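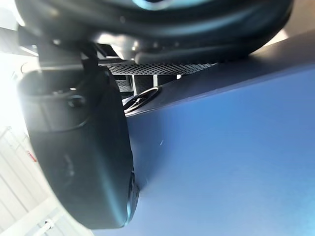 1/ The blue work mat and I have been together since January. It was supposed to protect the table. It has instead become something I protect from the table, the window, my coffee and anyone holding a glue stick.

2/ I bought it to have one clear flat place in the apartment. Blue, because the gray was sold out and the green looked like I was about to perform surgery on a frog.

3/ Things a plain blue surface will show you: every crumb, every thread, every bit of eraser, and one white speck that I have wiped away 4 times today. It's either the same speck or they've got a schedule.

4/ I used to believe I was a clean person. Then I got a dark background.

5/ Cleaning methods tried so far. Damp cloth: leaves lint, which is white. Paper towel: leaves paper, also white. Lint roller: worked nicely until it grabbed the mat and I had to peel the two of them apart like a bandage.

6/ The Provach forum says to use a window squeegee. The Provach forum also has a thread 87 replies long on whether you should store a mat rolled or flat, and two people in it are no longer on speaking terms.

7/ (Flat. Obviously flat. I rolled mine for one weekend in the spring and the corner stood up and waved at me for 3 weeks.)

8/ I paid 56 dollars for it at Dorent, where a nicer one cost more and came with a free ruler. I think about that ruler more than I should. It would be covered in specks by now.

9/ Sunlight update. The side by the window looks paler than the rest in the afternoon and I can't decide if it's faded or if that's just how light works. I turned it around at lunch to check. Now I don't remember which end was which.

10/ Someone asked what I do on the mat. Mostly I sort small screws for the shelf I am building. The shelf is for putting the mat on when I'm not using it. I can hear how that sounds.

11/ Shelf progress as of July 19, 2021: two sides, no middle. The instructions are for a different shelf, one with doors. I would have liked doors.

12/ Dropped a screw an hour ago. Heard it bounce once. Have been on the floor with a flashlight and found a guitar pick, a raisin (I'm calling it a raisin) and the cap to a pen I threw out last winter because it had no cap.

13/ Back at the table. No screw. Wiped the mat again while I was up. Speck's back.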